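Werkstattbuch, Samstag, Leimküche

Heute endlich wieder ein ganzer Vormittag für die Knochenleimproben, auf die ich mich schon die halbe Woche gefreut habe. Helju hatte die Perlen über Nacht quellen lassen, ganz brav in kaltem Wasser, und als ich kam, stand der Topf schon im Wasserbad. Der Geruch ist, na ja, der Geruch (Rūta S. hat gleich das Fenster aufgemacht). Angesetzt habe ich eine dünne und eine kräftigere Mischung, beide aus der Lieferung von Iltier, dazu zum Vergleich den Rest vom alten Brekitz-Leim, der inzwischen recht dunkel geworden ist.
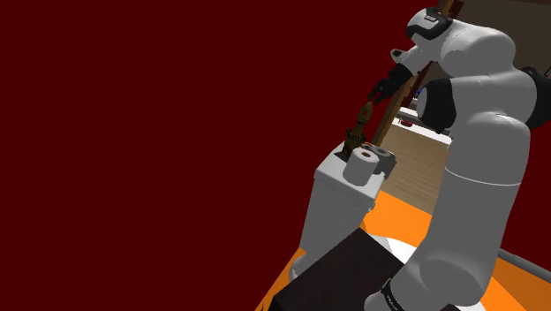 Mit der dünnen Mischung bin ich noch nicht glücklich. Sie zieht schön in die Fuge, geliert mir aber zu früh, und bei den kleinen Zierleisten bleibt kaum Zeit zum Ausrichten. Noch heikler wird es bei schlanken Stücken in der Art der braunen Figur mit der Spitze oben und den gerippten Bändern unten: In solchen Rillen sammelt sich jeder Tropfen, und wer da nicht gleich mit dem warmen Pinsel nachgeht, kratzt am nächsten Tag. Priit schwört auf eine Prise Harnstoff, das probieren wir beim nächsten Ansatz.

Die kräftige Mischung dagegen eine Freude! Probe 644, Buche auf Buche, 15 Minuten mit Zwingen, danach liegen gelassen. Vojtěch will sie am Hebel brechen, sobald sie durchgetrocknet ist. Bitte bis dahin nicht anfassen, auch nicht »nur mal kurz«.

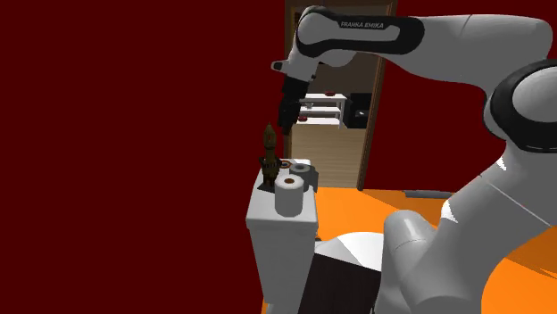
Noch offen

Wasserbadthermometer prüfen, es zeigt 4 Grad weniger als das von Helju. Bei Iltier 40 Leimpinsel nachbestellen, die schmalen. Den alten Topf einweichen, Deckel bitte drauflassen.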